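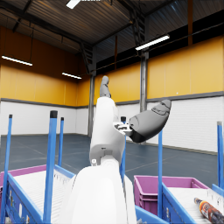

Newsletter > Members' Corner > Food Share

2 min read

Well, June is nearly over and I owe you all a proper update on the tomato swap, which grew a good deal bigger than any of us had planned when Raghavendra Kulkarni first brought it up over coffee. We started out with 38 seedlings on a folding table behind the Hegde Street library, and by noon every last one had gone home with somebody (including two very leggy Brandywines that I would have bet money on taking home myself!).

So many of you asked about blossom end rot that I promised to write something down. Water deeply and evenly, go easy on the nitrogen, and please don't panic over the first few fruits, which are often the worst of the lot. My own plants looked dreadful last year until the middle of summer, and then I was leaving bags of tomatoes on porches all over the neighborhood.

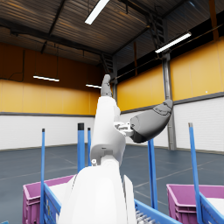
Kayode Amadi has also kindly offered to save seed for anyone who wants to try it this fall. He ferments his in old jam jars on the windowsill for a few days, rinses them well, and dries them on a plate, never on paper towels, where they stick like glue. Bring him one good ripe fruit from your healthiest plant, with the variety written on the bag.

The next swap is on Thursday at 6 p.m., and we have room for 12 tables, so do let me know if you'd like one. Peppers and basil are welcome too.

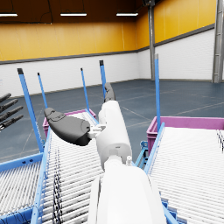

White robot arm with dark gray fingers

Recent items
Basil That Won't Bolt
What to Do With Too Much Zucchini
Compost Questions, Answered
A Thank-You to Our Spring Seed Donors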